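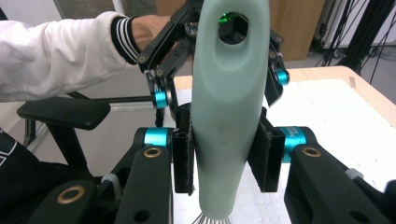

4 双爪采集：厨具类物件

本节适用 Sedosstead 厨具任务组。单爪采集看前一节，流程不一样，别混着用。已经录过双爪的人可以直接跳到 4.3，但 4.6 的注意事项有改动，麻烦重新看一遍。

4.1 开始之前

桌面先收。网格区域里只留本条任务要用的物件，手机、笔、螺丝刀、水杯统统拿走。桌下的线往里踢一踢，人要在桌边来回走，绊到一次整条就废了。

需要的东西：
手持夹爪，左右各一把，充好电
任务卡（打印版或平板都行）
打蛋器、搅拌棒头，以及任务卡上列的其他厨具
无绒布
铅笔、直尺，补网格线用
胶带

注意：网格线只用铅笔补。不要用马克笔，擦不掉，而且反光跟铅笔不一样，后面对齐脚本会把粗黑线当成桌边。已经发生过。

桌面上的小污点不用管，刮它反而会留一片亮痕。新的大块污渍要擦，擦完等干再录。

夹爪检查：
1. 手指开到最大，再慢慢合上。中间不应该有卡顿。有卡顿就松手重来一遍，还卡就换一把，卡的那把贴胶带，写上日期，放到维修架。
2. 看两侧指面是不是平行。合上的时候从侧面看，缝应该上下一样宽。上宽下窄或者反过来，都要调。
3. 关节处的螺丝用手指捻一下，能捻动就是松了，上紧。别上死，上死了手指回不来。
4. 指面贴的衬垫边角有没有翘。翘了就整片换，别拿胶水点一下凑合。
5. 镜头用无绒布擦，只擦一个方向。用衣角擦的请自觉重擦。

提示：衬垫和裸指面的夹爪不能在同一批里混录。两种抓取的摩擦差很多，混进去以后训练那边看到的就是同样的动作、不一样的结果。哪一批用哪种，任务卡右上角有写。没写就问，别猜。

4.2 登录和建批次

1. 打开 Ristberg 采集端，用自己的工号登录。不要用别人开着的账号接着录，操作者字段是要进数据的。
2. 选项目 Sedosstead，场地选 Fagerlund 那一间。名字差不多的有好几个，看清楚再点。
3. 新建批次。批次号从 2501 开始往后顺延，系统会自动填，不要手改。手改过的批次后面合并时会撞号，要一条条捞，很痛苦。
4. 绑定夹爪。左手的绑左，右手的绑右。绑完各捏一下，屏幕上对应那一侧的开合曲线应该跟着动。左边捏右边动，就是绑反了，解绑重来。
5. 对时。按“同步”，等提示变绿。没变绿就开录，两路画面会错开，后期补不回来。

注意：对时做完以后，哪怕只重启了一把夹爪，也要全部重新对时。不是只对那一把。

换人操作：先退出，再登录，再绑定，再对时。顺序不能换。中途换人，当前批次要先关掉，另起一批。

4.3 物件摆放

厨具类跟盒子、杯子不一样，长、重心偏、有一头是金属的。平放桌面只占任务的一部分，还有竖持、悬持、交接这几种。

平放的：
物件放在网格里，长轴不要跟网格线平行。每条换一个朝向，朝向按任务卡给的来，自己不要发挥。放完手从侧面撤出来，不要从镜头前面扫过去。

立放的：
搅拌棒头可以罩口朝下立着放。能自己站稳才算数，站不稳的改成有人扶着，任务卡上改选“辅助”。

悬持的：
物件竖着提，下端离开网格面。打蛋器钢丝那头朝下，手柄在上。搅拌棒头罩口朝下。两件同时出现的任务，左右位置按卡上的箭头。别贴太近，钢丝会勾到罩沿。
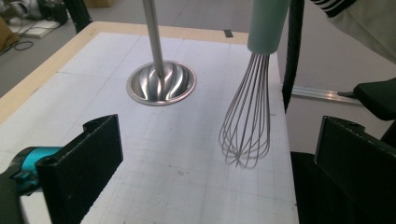 图 4-1　悬持：搅拌棒头与打蛋器，下端均离开网格面

悬持高度没有死规定。低一点，抓取的人好够；高一点，手指不容易撞桌面。同一批里要有高有低，不要每条都停在同一个高度，模型会学成“永远在这个高度合爪”。上一批就是这么回事，回放的时候换个高度就抓空。

提的人手要稳，但不用绷着一动不动。轻微晃动是允许的，也是要的。大幅度甩、转圈，不要。

提示：提物件的人如果自己也拿着夹爪，两把夹爪的朝向先商量好。交接时两边连杆会顶到一起，硬顶容易伤关节。先空手比划一下路线，再拿物件。

4.4 录制单条

读一遍任务卡。读完，不是扫一眼。

1. 夹爪回到起始位：手指张开，朝下，指尖在网格上方，物件在画面里能看见。
2. 按录制键。听到提示音再动。提示音之前的动作会被裁掉，裁了以后第一帧手就已经在半路上，这条基本没用。
3. 停一下。别急。让画面里先有一段静止的。
4. 靠近物件。走直线最好，不走直线也行，但不要来回试探。真人平时拿东西什么样就什么样，稍微慢一点。
5. 对准抓取位。打蛋器夹手柄，不夹钢丝。搅拌棒头夹金属杆，不夹罩。卡上特别写了“夹罩”的除外。
6. 合爪。看两侧指面都贴上再加力。只贴一边就加力，物件会转，转了不算成功。
7. 抬起，或者按卡上的动作继续：交接、移位、放回。
8. 到终点，停一下，再松爪。
9. 退回起始位，按停止键。
10. 打标签：成功 / 失败 / 作废。当场打，不要攒到最后一起打，攒到最后没人记得哪条是哪条。

起始位的意思是夹爪空着、手指分开、朝着桌面，物件还在远一点的地方，够得到但没碰到。有的人习惯一开始就贴到物件旁边，看起来省时间，但是靠近那一段正是要学的东西，省了就没有了。贴着开始的一律作废重录，批次检查时会抽。

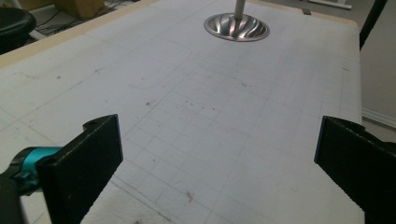 另外，起始位不要每条都在同一个格子上方。左一点右一点，近一点远一点，都走到。不用记格子编号，凭感觉散开就行，采集端的热力图会显示哪块太密。热力图上红得发紫的地方，接下来几条避开。物件也一样，放过的位置不要老放，靠桌边的位置大家都不爱放，偏偏缺的就是桌边。

每组动作录 5 条合格的，才能进下一张卡。失败的不算在内，但失败的也要留，别删。失败样本单独有人用。连着失败 4 次就停，先看是不是夹爪的问题，再看是不是卡写得不清楚，都不是再接着录。

什么叫失败，什么叫作废：
失败：动作按卡做了，物件没夹住、掉了、滑了、转了。
作废：提示音没等、画面里闯进来别的手、说错卡、录制键没按下去、线拽了桌子、中间停下来聊天。
拿不准就打“失败”并在备注里写一句。备注写人话，“滑了一下又夹住”就很好，“异常”没有用。

4.5 交接动作

双爪里最容易出问题的一段。两个人，或者一个人两只手，都按下面来。

给出方：
夹住物件，停稳。把对方要夹的那一段露出来。不要举到人脸的高度。对方夹稳之前不松。

接收方：
从旁边进，不要从正对着给出方指面的方向进。看准没被夹住的那一段。合爪，轻轻往自己这边带一点点，感觉到对方还在受力，就是夹住了。

松爪顺序：
1. 接收方夹稳，停。
2. 给出方松爪，张到底，不要只松一条缝。
3. 给出方后退，退到连杆完全离开物件。
4. 接收方再移动。

手柄上有挂孔的物件，不要让指尖伸进孔里。孔里面卡住的时候，画面上看着像夹得很好，一松手物件跟着走，标签就会打错。夹在孔下面实心的地方。

钢丝那头朝着谁，卡上有写。没写的话朝下。不要朝着给出方的手，钢丝头会戳。

提示：交接的时候两个人不要喊“好了”“松”。麦克风是开着的，声音虽然不进训练，但后面质检会听，喊来喊去听得头疼。用点头。看不到头就用停顿，停稳了就是可以松。

两只手由同一个人做的时候，常见毛病是两只手同时动。人自己拿东西就是这样的，很自然，可是录出来接收那一下看不清楚是谁在用力。刻意分开，一只停了另一只再动。刚开始会别扭，录一会儿就好了。

4.6 注意事项（有改动，重新看）

注意：搅拌棒头只录拆下来的附件。任何时候都不要接主机，不要插电。罩里面有刀的型号，手指不许伸进罩口，清洁也用刷子。

注意：夹金属杆时力度先小后大。抛光的金属滑，一下子夹死容易弹出去。弹出去不要伸手接，让它掉，掉桌上比划到手强。

注意：反光。抛光的罩和底座会把顶灯、夹爪、人都照进去。不需要遮，也不要喷哑光喷剂。灯的位置固定，录一批的中间不要调灯。开了窗帘就一直开着，拉上就一直拉上。

注意：袖子。宽松袖口请挽起来或者用腕带扎一下，挂到连杆上会把夹爪带歪。冬天穿厚外套的尤其留意袖口那一截。

注意：椅子往后推，扶手不要伸到桌面上方。坐着录可以，站着录也可以，同一条里不要坐一半站起来。

注意：手腕累了就休息。夹爪不重，拿久了一样抖，抖的数据进去了很难挑出来。每录完一张卡放下来甩甩手，连录 2 张卡以上中间必须歇，这条以前写的是“建议”，现在改成必须。

4.7 一批录完以后

1. 点“结束批次”。采集端会开始校验，期间不要拔线，不要合电脑盖子。
2. 看校验结果。缺帧标红的，点进去看是哪一路。只缺一小段的系统会自己补标记，缺一大段的只能作废。
3. 抽看。自己录的自己先抽，随便挑几条从头看到尾。看什么：物件有没有出画，合爪那一下看不看得见，标签对不对。
4. 改标签在这一步改。上传以后再改要走申请，慢。
5. 上传。网不好的时候进度条会停在那里不动，等，不要重复点。重复点会传两份，名字还一样。
6. 夹爪擦干净，手指张开放回架子。合着放，衬垫会压出印子。
7. 厨具洗净擦干归位。打蛋器钢丝变形的挑出来，不要掰回去继续用，形状变了就算另一个物件，要重新登记。

当天没录完的卡放在“未完”夹里，写上录到第几条。不要塞回原来那一沓。

4.8 常见问题

开合曲线一直是平的
夹爪没醒。捏到底，保持一下，松开。还是平的就重新绑定，绑完记得对时。

曲线有，但是有毛刺
多半是电量低。充电。不低的话是编码器那边进了灰，送修，自己不要拆。

画面里看不到指尖
镜头支架歪了。松开支架侧面的旋钮，调到左右手指都能看见，再拧紧。调完这一把要重新标定，标定板在抽屉里。不标定直接录的，整批退回。

画面里左右手指高低不一样
轻微不齐没关系。差得多，先检查指面有没有装到底，推到底再拧螺丝。

夹住了但是物件慢慢往下滑
衬垫脏了或者磨平了。先擦，擦了还滑就换。金属杆上有油也会这样，杆子也擦一下。

物件在指面中间打转
夹的位置偏了，离重心太远。打蛋器重的那头因型号不同，先用手掂一下再决定夹哪。任务卡写死了位置的按卡来，转了就打失败，不要偷偷挪位置。

提示音听不到
音量在采集端右下角，不是系统音量。有人老把它关掉，录完请开回来。

热力图不更新
关掉窗口再开。Ristberg 的老毛病，数据没丢。

对时一直不变绿
按下面顺序试：靠近接收端；关掉不用的夹爪；重启采集端；重启夹爪。都不行就换一套 Ullico 接收端，备用的在柜子里，用完写登记本。

两个人的标签打得不一样
以操作者打的为准，旁边的人有意见写备注。争不下来发给 Stellan Bråten，附上批次号和条号，不要只发一句“那条有问题”。

任务卡上的图跟实物不是同一款
先不录，拍照发群里。款式换了要新建物件编号，用旧编号录的后面全都对不上。六月那次就是这么返工得，整整一沓卡重来。

4.9 附：批次备注怎么写

备注栏不限字数，但是没人会读很长的。写这几样就够：
夹爪指面类型（衬垫 / 裸面）
有没有换过人
有没有调过镜头，调完标定没有
物件有没有跟上一批不同
其他怪事

写法例：
“裸面。中途没换人。右手夹爪换过一次，已重新对时。搅拌棒头立放第三条碰倒，打失败。”
“衬垫。镜头松过，重标定后另起一批。桌角胶带翘，已重贴。”

不要写：
“一切正常”
“同上”
“录得还行”

桌面白板换新的时候也要写一句，并且新板画完网格先空录一条，手指张开，从近处慢慢移到远处再移回来，不夹任何东西。这条标签打“背景”，不计入合格数。网格画得不太直没关系，线别断就行。旧板先别扔，再架子后面放着，等那一批验收过了再处理。

下一节：单爪补录与失败样本复核。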